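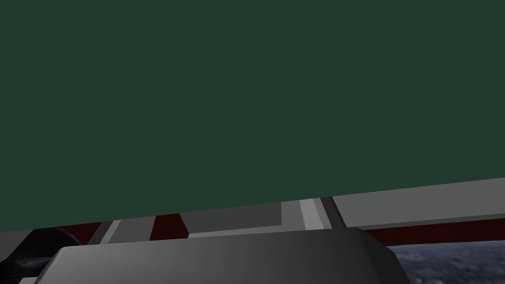
Akash Bajpai wants to know if double stars are worth looking at from inside a town, with a small scope, when the galaxies are all washed out. Yes. They are the best thing to look at from inside a town. I'll do a thread.

Two stars close together in the sky look like one to the eye. A telescope splits them. Streetlights hurt faint fuzzy things a lot and hurt bright stars very little. I live in Stendimthorpe, a street away from the bus depot, and I see most of the well-known pairs fine.

My scope is a 60 mm Zunano refractor on a wobbly tripod. I bought it used. I have two eyepieces that I use, one low power for finding and one that gives 71x for splitting. I have a third one that came in the box and it stays in the box.

First target for anyone: Albireo, the head of the Swan. It's low in the west after dinner this time of year, so go early. Wide pair, easy even at low power. One is gold and the other is blue, or looks blue next to the gold.

People argue about whether the two stars of Albireo go around each other or just happen to line up. As far as I know it isn't settled. It makes no difference at the eyepiece.

Next: Almach, in Andromeda. Find the Great Square, follow the line of stars away from it to the northeast, and Almach is the bright one at the end. The pair is tighter than Albireo and I like the color better. Use the higher power. At low power I get one star with a bump on it.

12 replies 41 shares

Mesarthim, in Aries. Aries is a small bent line of stars below Andromeda and Mesarthim is the faintest of the three main ones. Two white stars, nearly the same brightness, side by side. This is the one my sister picked as her favorite when she visited in August, and we had to stay up late for it then. In November it's up at a normal hour.

Eta Cassiopeiae. Cassiopeia is the W, high up in the north. Eta is not one of the five stars of the W, it sits between two of them, a little off the line. Bright yellow star with a much dimmer one near it. The dim one has been called red, purple, lilac and brown by different people. I get a dull orange.

Delta Cephei is nearby and is a wide pair, yellow and bluish. The yellow one also changes brightness over five days and some hours, and you can follow that with no telescope at all by checking it against the stars next to it. Different thread.

Polaris. Everyone knows where it is and hardly anyone points a scope at it. The companion is faint, and it's there on a steady night at 71x. On a bad night it's gone in the glare. I've had it on maybe half my tries. An equatorial mount is annoying to aim at Polaris, a plain up-down mount is fine.

The Double Double in Lyra. Two stars at low power, and each of those is itself a close pair. This is hard for a 60. I see each one stretched, and on one very still night I saw black between them. Lyra is dropping into the west by now, so you're looking through a lot of air. I'd leave it until summer.
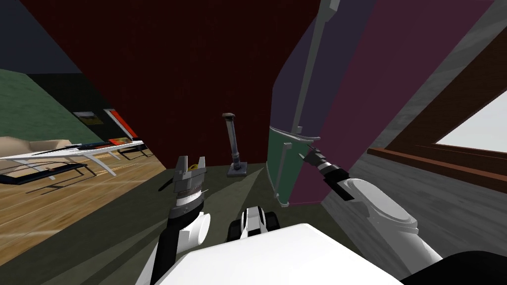
Why not just use more power, somebody asked under the Polaris post, if the box says the scope goes to 300? It doesn't go to 300. You can put in parts that make the number 300, and the picture gets big, dark and soft.

A useful top end for a 60 mm scope is a bit over 100x, and the air often holds you below that. The stars in my list, except for the Double Double, need less.

Spend the money on the tripod before you spend it on eyepieces. Mine shook for three or four seconds every time I touched the focuser. I hung a water jug under it and kept the legs short and sat on a kitchen stool. It still shakes, but it stops sooner.

Let the scope cool down. If it has been in a warm house and you take it out into November air, stars look boiled for the first while. I put mine out on the step before I eat, with the cap on. For a refractor this size that's plenty of time.

How steady the air is matters more for doubles than how clear it is. Those are different things. The very sharp, sparkling nights after a cold front are often poor, with every star jumping around. A slightly hazy still night can be very good. If stars overhead are twinkling hard, I do the wide pairs only.

Don't look over roofs if you can help it. Heated houses send up warm air and it smears everything above them. From my yard the north is over the neighbor's chimney and Cassiopeia is only good once it gets high enough to clear it.

Get into one habit: when you split a pair, write down where the dimmer star is compared to the bright one. Then look up the position angle afterward. If you look it up first you'll see what you expect to see. I've "seen" the Polaris companion on the wrong side that way.

To work out directions in the eyepiece, switch off the drive if you have one and let the star drift. It goes out of view on the west side. With a star diagonal, the view is flipped left to right, so north is up but east and west are swapped. It took me a couple of weeks to get used to that.

A notebook is enough. Mine has date, time, power, steadiness from one to five, and a circle drawn around a jar lid with two dots in it. The Garg Observers' list is the one I'm working from, printed out and taped inside the cover. It's sorted by constellation, which is handy when half your sky is blocked.

9 replies 26 shares

Question about red flashlights: any dim light is okay for this. These are bright stars. I use the porch light of the house behind me, which I can't turn off anyway.

Question about the Moon: it hardly matters for doubles. Tonight there's a thin crescent in the southwest after sunset, with Saturn close by, both going down early. Look at those first, then swing up to Albireo before it gets too low, then Almach, then Mesarthim. That's a full evening and you can be in by nine.

Question about binoculars: Albireo can be split in binoculars if you brace them on something, more easily if they're ten power. Delta Cephei is similar. Almach and Mesarthim can't. There's also Nu Draconis, in the head of the Dragon, two matching white stars, very easy in any binoculars held still. It's getting low in the northwest now.

I went out to the field at Bemham once to see if a darker sky helped. It helped with everything else. Almach looked the same as it does at home. The wind was bad, and I did better on Eta Cassiopeiae from the yard the following week.

What's coming up: by January, Orion is in a good place in the evening. Rigel has a faint companion that's a real test for a 60, same problem as Polaris, lots of glare. The Trapezium is easy. Castor, up in Gemini, is close and bright and about as tight as I'd want to try with this scope. I'll post when I've had a go at them again.

If you try any of these from a town, reply with the scope size and what you saw, including the ones you missed. The misses are useful to people with the same scope.

November 11, 2018

17 replies 58 shares

We use cookies to keep you signed in and to count visits. By continuing to use this site you agree to our cookie policy. Accept Settings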